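Week 6 handout - soft goods, upholstery and the lounge zone
5 September 2023

Bring this to the prac. Readings are on the portal, ignore the old page numbers (they go with the January printing).

## Where we're up to

Last week was hard floors and benchtops. This week is everything you sit on or drape over something. Case rooms are the two display lounges at Dolldale, same as in the course outline. Prac is in room 211, theory stays in 263.

## 1. Cream upholstery - reading the surface first

Before you touch a cushion, look at it. Colour, sheen, creases, seams. Write it on the sheet **before** you pick a product.

- Smooth with a slight sheen: could be leather, coated fabric or bonded. Don't write "leather" on the sheet unless the tag says so. "Leather-look" is fine.
- Faint creases across the seat are normal on a padded cushion. Note them, don't try to press them out.
- Puffed shape = leave it alone. Over-plumping pulls on the stitching.
- Seams: run a dry soft brush along, never across. Crumbs live here.
- Crease between two stacked cushions - the spot everyone misses. Open it by hand, vacuum with the narrow tool, close it again.
- Raised side panels and armrest edges get body oils and hair product. Check them seperately from the seat.

Pale upholstery shows dye transfer from dark textiles. New denim is the usual culprit, then black throws, then cheap scarves. Sunlight makes it harder to shift. Marks that have been there over a season may not come out at all and you need to tell the client that up front.

## 2. Dark fabric on pale seats

Main point for the week. Someone drops a black throw or a jacket over a light chair and leaves it there. Lift it off, don't drag it. Dragging moves grit across the seat and rubs any loose dye in.

Order of work:

1. Gather the fabric from the top so the folds hang free
2. Lift straight up, clear of the cushion
3. Shake outside or over a drop sheet
4. Check the seat underneath, seams included
5. Fold or hang, then decide if it goes back 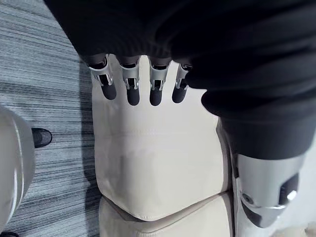 *Fig. 1 - Black fabric in soft folds over a cream padded cushion. Note the stitched seam along the cushion's lower edge.*

Rub test for the black fabric: damp white cloth, inside corner, 13 light strokes. Any grey on the cloth and it doesn't go back on a cream chair. Put it on the dark couch or in the cupboard and write down why.

If it's clean it can go back, but folded over the backrest with a pale cotton layer under it. The Burkon notes say to skip the cotton layer for short stays. I don't agree, do it anyway for this unit.

## 3. Folding heavy drape fabric

Heavy cloth wants to bunch. Two people if you have them. Long edges together, smooth from the centre out, fold in thirds, seam side in. No sharp creases in pile fabrics - roll those around a tube.

Labels out so the next person doesn't unfold the lot to read one.

## 4. Products

Skollby neutral cleaner for coated surfaces only, diluted as per the bottle. Spot test behind or underneath every time. Wipe with plain water after, then a dry cloth. No methylated spirits on anything cream, no baby wipes, no magic sponge (takes the finish off).

For real leather use the conditioner from Ó Briain, thin coat, after cleaning. Not on seams.

## For next week

- Finish the surface sheet for one chair at home or at work. Any colour.
- Do the rub test on 2 dark textiles and tape the test cloths to the sheet, labelled
- Read the section on pile direction, we'll start with velvet

Sheets go in the tray outside 263, not under the door. If you missed the prac you can do the lifting and folding part at the start of next session, just come ten minutes early and bring your own throw or blanket. Drop sheets are suplied.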